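Rotileck Business Alliance Calls for Longer Transition on New Customs Declarations

Members say a January start for the border scheme leaves small exporters without enough time to prepare

The Rotileck Business Alliance has today asked the government to extend the transition period for the new customs declaration scheme, after talks between ministers and the opposition on the Border Trade Bill ended for a second week without an agreement.

The Alliance represents 234 firms in the Rotileck area, most of them small manufacturers, wholesalers and haulage companies. In a letter sent this morning to the trade department and to the lead negotiators on both sides, it asks for three changes to the bill before it returns for its final reading in May.

The first is a transition period of 18 months in place of the six now proposed. The second is a single declaration form for mixed loads. The third is a help line with staff who can give binding answers on tariff codes, so that a firm that follows the advice it was given cannot later be fined for doing so.

Under the bill as drafted, any business sending goods across the border will have to file a full declaration for each consignment before it leaves the warehouse. At present, firms with a clean record can file one summary each month. The government has said the change is needed to bring the rules into line with those on the other side of the border, and that without it goods could be held up at the crossing.

The Alliance does not oppose the bill as a whole. Its members voted in the spring to support a negotiated settlement on border trade, and that position has not changed. The letter says that firms want a deal which can pass with votes from more than one party, so that the rules are not rewritten after the next election.

"Our members have been planning for this for a long time, but they have been planning without knowing the date or the form," said Bontu Negash, policy director of the Rotileck Business Alliance. "A company with a shipping department can hire two more people and manage. A company where the owner does the paperwork in the evening can't do that. Six months is too short for them, and we have told both sides so."

A survey of members carried out by the Alliance received 200 responses. Of those, a majority said they had not yet bought or tested software for the new declarations. Many said they were waiting for the final version of the form to be published before spending money. The most common worry was the cost of agents' fees, followed by delays on the road and the risk of fines for honest mistakes.

Several firms also raised the question of mixed loads. Small exporters often share a truck, and one trailer may carry goods from a dozen senders. Under the current text, an error in a single declaration could stop the whole vehicle. Haulage companies in the Alliance have said they may stop taking shared loads if this is not changed, and that would leave the smallest senders paying for space they do not need.
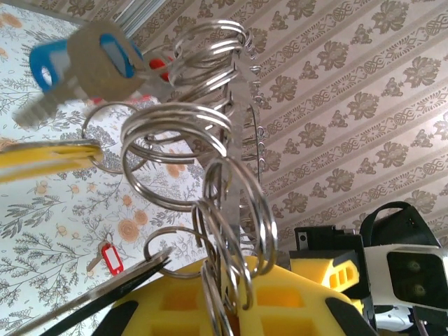 Pfeiffer, which sends spare parts over the border every working day, told the Alliance that it expects to file 300 declarations a month under the new scheme, compared with one monthly summary now. The firm said it could absorb the cost for a year but would then have to look at its prices. It also asked why returned goods would need a fresh declaration when the original one is already on file.

The question of returns is not dealt with in the bill. The Alliance understands that it has come up in the talks and that officials have been asked to prepare a note on it. The letter asks for that note to be published.

Cedska, a wholesaler of packaging and kitchen supplies, said it had already moved part of its stock to a rented warehouse on the far side of the border to avoid the new rules. The company told the Alliance it would prefer to bring the stock back, but would not do so until it had seen the final text and a firm start date.

The talks between the government and the opposition began after the bill failed to win a majority at its second attempt. The two sides have agreed in principle to keep existing food safety checks and to set up a joint body to review the scheme each year. They remain apart on the length of the transition, on the level of fines, and on whether parliament should have a separate vote on any later changes to tariffs.

The government has said that a longer transition would put the wider agreement at risk. The opposition has said it will not support the bill unless small businesses are given more time. The Alliance's letter suggests a middle way, in which the scheme would start in January for firms above a set turnover and 12 months later for all others. It also proposes that no fines be issued in the first three months for any firm that can show it tried to file correctly.

"We are not taking sides between the parties," said Negash. "Members of ours vote in every direction there is. What they have in common is trucks to load on Monday morning and customers who expect the goods to turn up. We would like the people in the talks to settle the date first and argue about the rest afterward."

The Alliance will hold an open meeting for members and other local firms in the main hall of the Stirero Center, starting at 6:30 p.m. The date will be confirmed once the timetable for the final reading is known. Representatives of both negotiating teams have been invited. The meeting will include a short session on how to apply for a trader number under the new scheme, which firms can do now even though the form itself has not been finalized. Owners should bring their company registration details and a copy of their most recent monthly summary.

Firms that are not members of the Alliance may attend free of charge but are asked to register beforehand. Places will be given in the order in which requests are received. Written questions can be sent in advance and will be passed to the speakers.

The Alliance has also updated its guidance pages for exporters. The new material covers tariff codes for common goods, record keeping, and what drivers should carry in the cab. A section on agents explains what they can be held responsible for and what remains the duty of the sender. The pages will be revised again when the final text of the bill is available, and members will be told of any changes by email.

The full letter and the survey results are available from the Alliance's office on request. Bontu Negash is available for interview between 9 a.m. and 4 p.m.

About the Rotileck Business Alliance

The Rotileck Business Alliance is an independent membership body for companies in Rotileck and the surrounding towns. It gives advice on trade, employment and premises, and speaks for its members in discussions with local and national government. It is funded by members' fees and receives no money from any political party.

Notes to editors

1. The survey was open to all members of the Alliance and was carried out online. Firms were asked to give one response each.

2. The Border Trade Bill would replace the monthly summary system with a declaration for each consignment. The final reading is expected in May, subject to the outcome of the talks.

3. Pfeiffer and Cedska are both members of the Alliance and have agreed to be named in this release. Requests to speak to either company should be made through the Alliance's press office.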